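The Grippers That Get a Monday Checkup

By the time the first shift sits down at Girkside, the grippers have already been wiped, squeezed and looked over. There are 14 pairs in the workshop, and every one of them goes through the same bench routine before it is allowed near a task. I spent two days watching it and loved every fussy minute!

Each gripper is a hand-held copy of what the robot arm wears on its wrist. A person does the job with a pair of them, and the recorded motion later becomes lessons for the arm. So a finger that sits slightly crooked here turns into an arm that grabs slightly crooked over there, and the crew at Girkside is wonderfully stubborn about catching it early.

Fingers come first. The pads get cleaned with a damp lint-free cloth, then pinched shut on a steel gauge strip. If light shows on either side, the pad comes off and a new one goes on. A pad is good for 4,000 squeezes on paper, though the ones used on the Tastby jobs (lots of thin panels and sharp edges) tend to go sooner. 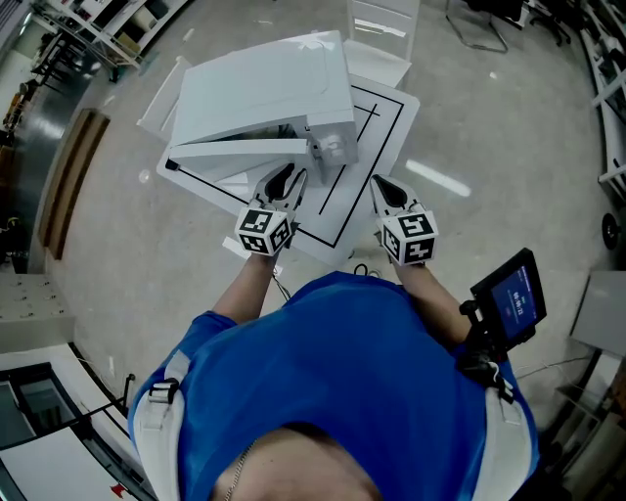

A gripper in each hand at the taped board, with patterned markers on both cubes.

Next come the markers. Those black-and-white squares tell the tracking software where each hand is, and a scratch or a lifted corner can throw it off. The crew checks them under a raking lamp, replaces any that have gone shiny, and then runs the Weltero calibration, a slow little dance of 39 poses that looks a bit like conducting a very sleepy orchestra. Cables are last: a gentle tug at the plug, a look along the jacket, and a fresh tie if the old one has started to bite.

Everything goes into the Eichhorn logbook, a real paper one with a cracked green cover. It was on page 283 when I visited, and the entry at the top read "left pad, pair six, swapped again."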